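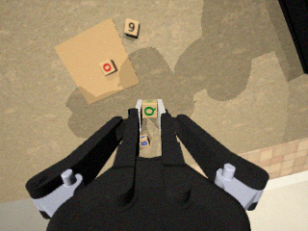 Izzati Raju wrote after the last class that she does not see why a skirmish game needs a points limit at all, if both players are friends and want a fair fight. Her question is good, and we start from it.

Tabletop Rules Design, Unit 4: Points and balance

A points value is a price. The designer says: this model is worth 30 points, and that one is worth 200, so you must give up something to have the big one. In Nindach, the small fantasy game we write together in this course, a normal warband is 560 points. Friends can play without this number, yes, but then they have to discuss every model before the game, and the discussion can be longer than the battle.

How we price a model

Start with the plain soldier. Give him a price and do not change it any more, because all other prices are compared with him. Then add for speed, for armor, for range. Speed is the one which students price too low. A model that moves two inches more can choose its fights during the whole game.

Large monsters are difficult. In the first draft by Wahyudi Sumampouw the river giant cost the same as six soldiers with some change left over, and on paper it had the same number of attacks as they had. But six soldiers can hold three objectives and a giant can hold one. We made it cheaper, then it was too cheap on a small table, and now the rule says one giant in a warband - I am still not happy with this.

Special rules

Write the rule first and the price after. If you cannot say in two sentences what the rule does, you cannot price it. Rules that work only against one kind of enemy should cost little, or be free.

Homework for the next unit

Read the Nonix faction list, pages 1 to 33. Find two models you would never buy and explain why in half a page. Play one game at 560 points with a partner and write down which model did nothing. Ratih Siregar has the spare dice and the measuring sticks, please ask her before class.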